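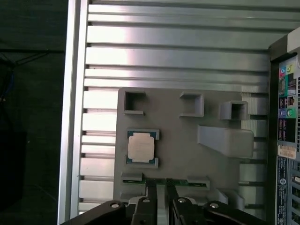 Page 3 of 10

About Grastano

Grastano writes instructions. If you have ever put a shelf up at the wrong height, descaled a kettle under protest or tried to work out which end of a tent is the front, you have met our trade, possibly while swearing at it.

We work out of three rooms above a bakery on Barajas Street in Hitby. The stairs are steep and the doorbell works if you lean on it. Visitors are welcome from 9 am, and visitors bringing product samples are asked to remember the stairs before they bring a fridge.

The company began with a barbecue. It came with a leaflet in which step 6 required a bracket that was not mentioned again until the warranty. We wrote a better leaflet, posted it to the importer with a polite note, and received in return a cheque and a second barbecue. We have been trying to repeat that arrangement ever since, mostly without the barbecue.

What we do

Assembly guides, care labels, user manuals, safety sheets, and the small folded thing at the bottom of the box that gets thrown out with the foam. We have 154 titles in print. Our bestseller, if you can call it that when people get it whether they want it or not, is the manual for a garden hose reel. It runs to eight pages. The client wanted 20.

We also look after the Risia word list, a glossary of 1219 terms that we keep for the whole Risia range of household goods. It settles whether a knob is a knob or a dial, and whether you press, push or depress it. (You press it. Depressing is for tongues.) Arguments about the list are held in the kitchen and have been known to outlast the biscuits.

How we work

We read the old manual first, then the complaints, which are usually better written. Then we put the product together ourselves, using only the draft. Every draft also goes to someone outside the office with no interest in the product whatsoever. Finding these people has never been difficult.

We quote by the job. Rewrites after approval cost extra, and "can we just make it a bit friendlier" counts as a rewrite. We don't use exclamation marks next to mains electricity.
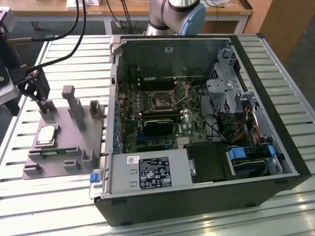

Risia's packaging department has asked us to add that it was right about the index. The old manuals had none, it says, and customers who only wanted to know how to clean the filter were ringing up to be read aloud to. It would also like it known that the index was its idea, that it asked for one twice, and that we said people would never use it.

We did say that. The index is now on the last page of everything we make, including the hose reel.

Working with us

We take on a junior writer each October. No degree is required. Send us a page explaining how to do something you do at home without thinking, such as folding a fitted sheet, and leave out the word "simply". Applications that contain it go in the recycling, with the foam.

Clients should ring before lunch. After lunch the bakery runs its big mixer and we all sound as though we are calling from a ferry.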